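Layering a Paper Ground from Offcuts

By Naomi Massawe
Filed under: Paper, Flat Work

A ground is the flat area of color that sits under everything else in a paper collage. It can be cut from one large sheet, but offcuts in the same color family work as well and use up the scrap drawer. The method below covers a ground made from a few overlapping pieces in near-matching greens. It applies to any color.

What you need

Colored paper in two or three close shades, medium weight
Backing card, 13 by 17 inches
Metal ruler
Craft knife with a new blade
Glue stick, or Minja paste thinned with a little water
Bone folder
Scrap paper for masking
Low-tack tape

Text-weight paper wrinkles under paste. Heavy card leaves a ridge at every overlap that shows through whatever is glued on top. If you only have thin paper, use the glue stick.

Step 1. Sort the offcuts

Lay the offcuts out in daylight if you can. Two greens that match under a warm bulb may be clearly different at noon. Decide whether the difference is wanted. A small shift between shades reads as a deliberate layer, while a very slight one tends to look like fading.

Check each piece for grain by bending it gently in both directions. It bends more easily along the grain. Keep the grain running the same way on all pieces or the ground will curl as it dries.

Step 2. Trim the edges that will show

Only visible edges need trimming. Any edge that ends up under another piece can stay ragged. Mark the visible edges lightly in pencil on the back, then cut against the metal ruler in two light passes.

Diagonal edges hide small alignment errors better than square ones. A gap of 1/16 inch is obvious between two parallel lines and hard to spot between two angled ones.

Step 3. Dry fit

Place the largest piece first and work outward. Overlap each further piece by at least 1/2 inch. Less than that and the joint lifts at the corners; much more and the double thickness becomes a visible block.

Work without adhesive at this stage. Move the pieces until the outline is right, then make a pencil tick across each overlap, starting on the lower piece and ending on the back of the upper one. The ticks bring everything back into register later.

Look at the outer edge of each joint. Where two pieces meet there will be a step unless both are cut together. To remove the step, tape the pieces down and trim through both layers at once. To keep it, leave the edges as they fall.
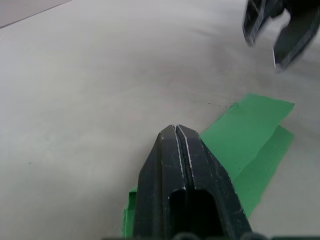
Overlapping green pieces on a pale gray surface. The edge steps where one lies over the other.

Step 4. Glue

Lift the upper pieces off in order and set them face down on scrap paper. Glue the largest piece to the backing card first. Apply adhesive from the center out and past the edges onto the scrap, then discard the scrap before it touches anything else.

Lower each piece from one side, line up the ticks, and smooth with the bone folder through a clean sheet. Rubbing the colored paper directly leaves shiny marks.

Step 5. Press

Put the ground between two clean sheets and under a flat weight for 7 hours if pasted. Glue stick needs about half that.

Troubleshooting

Corner lifts: work a little adhesive under it on a strip of paper and press again.
Ground bows: paste a sheet of similar weight to the back of the card.
Ridge shows through: sand the underside of the upper piece along the overlap before gluing. 400 grit is enough.

The tick-mark method in Step 3 is from Godfrey Nyanda, who uses it for map mounting.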